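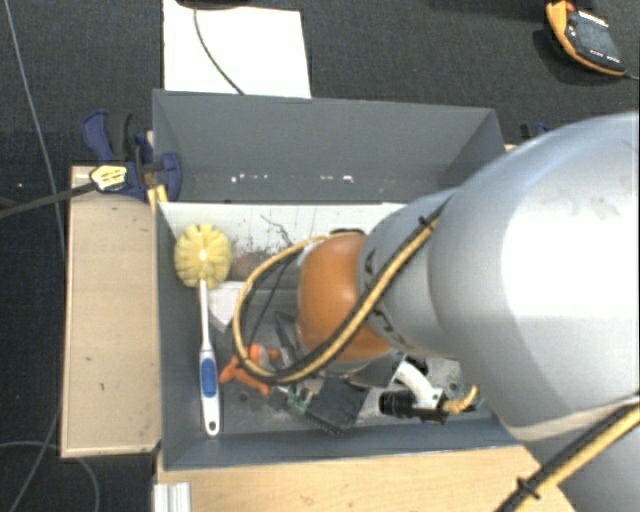 Wastton Recipe Cards – README

Hi! I typed up my grandmother's recipe box and this is the result. There are 882 cards in here, mostly baking and soups, plus a frankly alarming number of things set in gelatin. She cooked in Toledo for 48 years and wrote on whatever was handy, so expect some oddities.

What you get

cards.csv – one row per card, with title, ingredients, steps and notes
people.csv – who gave her the recipe, when she wrote it down
units.txt – my best guess at what she meant by "a teacup" and "the blue scoop"

I kept her spelling. If it says "choclate," leave it alone please! Oven temperatures are in Fahrenheit, and "slow oven" stays as "slow oven" in the steps column (my guess at the number goes in notes).

Things that will trip you up

Some cakes show up two or three times with different amounts of sugar. I didn't merge them, she clearly changed her mind. The Wurivham rolls card has no flour listed at all. I've tried it with 10 ounces and got hockey pucks, so if you know better, open an issue.

Aparecida Andrade checked 100 cards against my typing back in March and caught a lot of swapped tablespoons and teaspoons. Those rows have a "yes" in the checked column. The rest are just me, late at night, squinting.

Using it

Cook from it, print it, share it. If you put it in a cookbook, I'd love a copy – and please credit the Stuneck family.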